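Power strip cords: wrap, coil or give up?

skuno59
The desk drawer has defeated me again. I wrapped this one around its own strip, end over end, like a bandage on a cartoon toe. 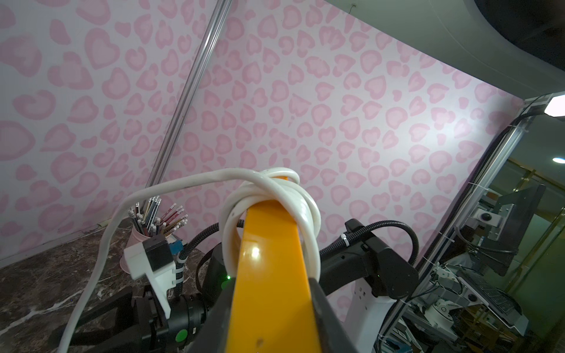
Posted by Gifty Tetteh (skuno59) – 2 replies hidden

My brother-in-law at Kambridge says wrapping ruins the cord. He also stores his in a bucket.

dzifa_b
Tight wrapping is bad right where the cord meets the strip. Leave slack there. The pale one is worse, though – that big curl by the wall is how knots get started. 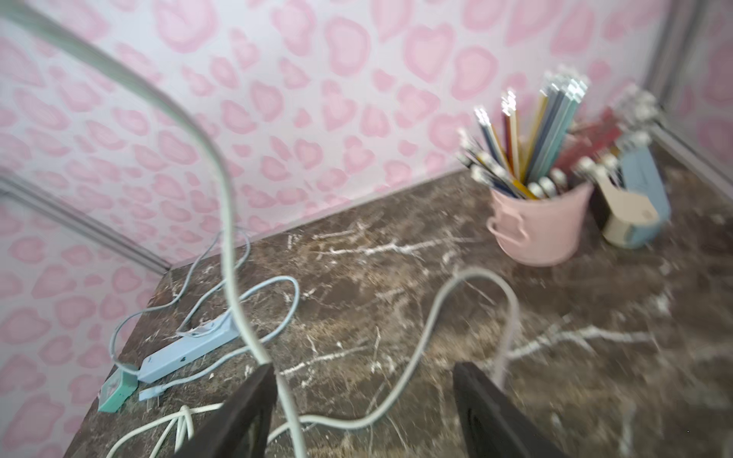 Should the plug end go inside the coil or outside?
Outside, so you can find it without undoing the whole thing.

StijnDB
Disagree. Tuck it in or it snags on every other cord in the drawer. I have 49 cords and strong feelings.

skuno59
Two finished, in my opinion. Stijn will have a different one.

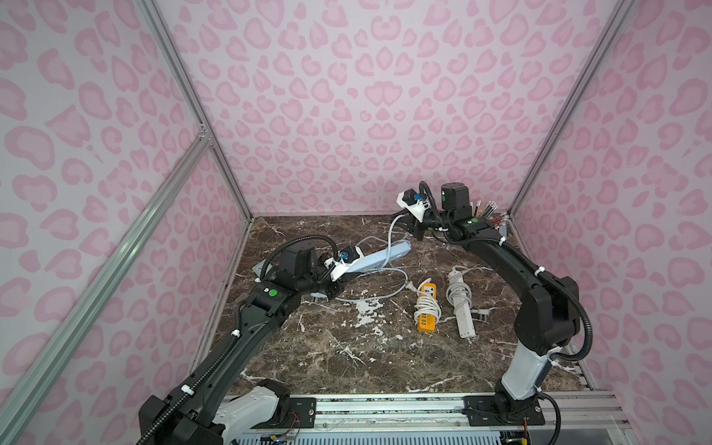 Yellow strip with its cord wrapped, white one with its cord coiled on top.

anayeli_a
Coiled looks nicer. Wrapped survives my kids. Is the marble pattern stick-on? Asking for my kitchen.

dzifa_b
Gray one next, please. It's bothering me from here.
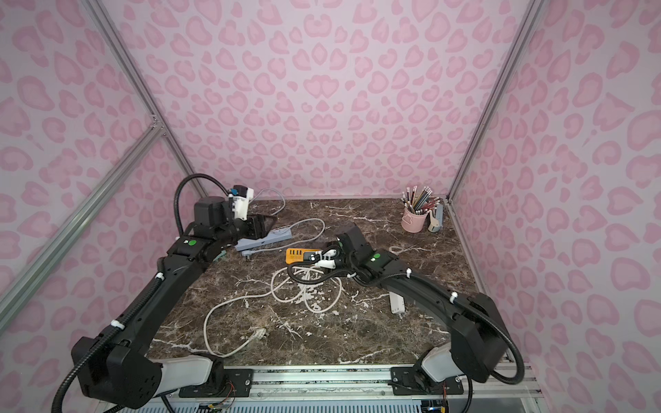 Gray strip at the back left, cord still loose.

StijnDB
Bucket guy is starting to make sense.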